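**Arm stops with a grip fault partway through unloading. Sensor or firmware?**

We run a Gollitz two-arm setup on kitchen tasks. Since the July update it halts with code 325, usually when both hands are busy. It also held on to a plate after the stop, and I had to pry it loose. Restarting clears the fault for a while. Force limit is set to 90. Pictures from the work are attached.
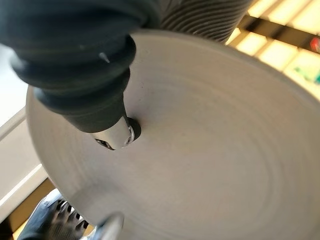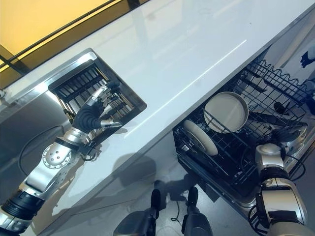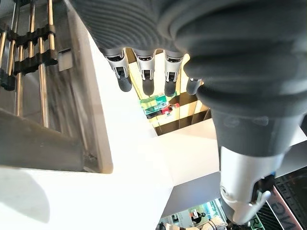 *Wrist camera, head camera, wrist camera, in that order.*

**Answer 1 (accepted)**

325 on ours was the wrist connector. Power down fully, reseat it on both arms, and check the cable for slack with the arm at full reach. Put the limit back to default before you test again. And don't pry the fingers open with the power on. Hit the stop, wait 2 minutes, then use the manual release.

**Answer 2**

same thing here with a Stuvby controller. rolled back the firmware and it went away, no idea why

**Answer 3**

Check your log size too. Ours threw random grip faults once the log passed 1000 entries. Might not be your problem.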